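Gradine Reuse Program
Progress report to Clustbridge, period ending June

Status: on schedule, one item carried over.

1. Intake

Donated clothing and household textiles are received at the Herrera site and logged by weight and by bag. Intake for the period was 200 bags, against a planned 180. The extra volume came from a single school drive and is not expected to repeat. Bags are opened within 3 working days of arrival. Anything damp at intake goes to the drying rack and is logged separately.

2. Sorting

The category list was cut from 38 to 18 at the start of the period. The old list separated garments by size at first pass, which slowed the table and produced many half-filled bins. Size is now read at the folding stage. Time per bag has dropped by almost a third. Error checks are done on one bin per shift, and the results are in the attached sheet.

Two categories still cause trouble. Knitwear with small holes is graded differently from one shift to the next, and a written limit is being drafted. Household linens are sometimes mixed with cleaning rags.

3. Folding and packing
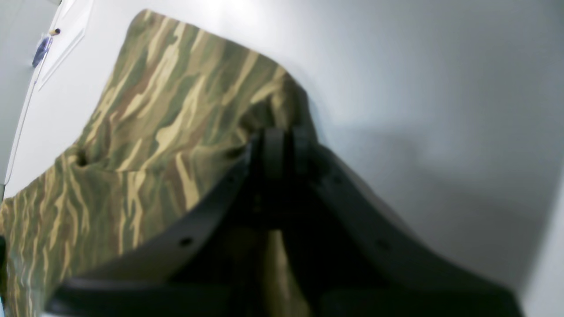

Patterned fabric is the carried-over item. Solid colors can be checked for stains at a glance, but prints hide them, and the first packed lots sent to Brirkico included pieces that should have gone to rags. Camouflage is the hardest case. With streaks of olive, dark green, brown and light tan running along the folds, a dark spot on a bunched piece can be a crease, a stain or part of the print. Such pieces are now to be spread flat and checked on both sides before folding - this adds time, and the packing target has been adjusted to match.

4. Next period

Finish the knitwear limit. Replace the bin labels. Report the reject rate for patterned fabric as a separate line. No change to the budget is requested.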